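The data collection lead at Astex has a title with the word "learning" in it, and spends most Tuesdays moving bottles. We met in the company's back room in Clalovthorpe, where the coffee was bad and the carpet was striped.

"People come in expecting a lab," the lead said. "Then they watch someone go after the same bottle 75 times and ask where the bathroom is."

The project is called Ullus. An operator guides the arm through a small job, the system records it, and the recording joins a pile that the model will later be asked to imitate. A good operator gets through about 9 usable examples before needing a break. The bad ones get kept too, in a separate folder with an unprintable name.

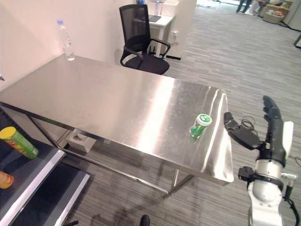

The hand near the green bottle, thumb first. The water bottle stays at the far end.

I asked why steel. "Because it's awful," the lead said. "It shines, it smudges, you get a second bottle upside down in the reflection. If the model only ever sees a nice matte table, it'll fall apart in the first kitchen it meets."

Clutter is policy, up to a point. For the first 2 months the crew tidied up before every session, and the model learned to be very good in tidy rooms. Now chairs stay where people left them. Zalewska, the outside firm that checks the recordings, has stopped sending notes about it.

What Zalewska does send notes about is hesitation. Operators stop short of an object while they think, and the model picks up the habit. "We had a version that would reach over and then just consider the thing," the lead said. "For 3 seconds, every time. Very thoughtful. Useless."

The fix was to throw out the slow examples and record them again, which is how the rest of that Tuesday was spent. I was offered a turn at the controls and tipped the bottle over on my first try. They kept the recording.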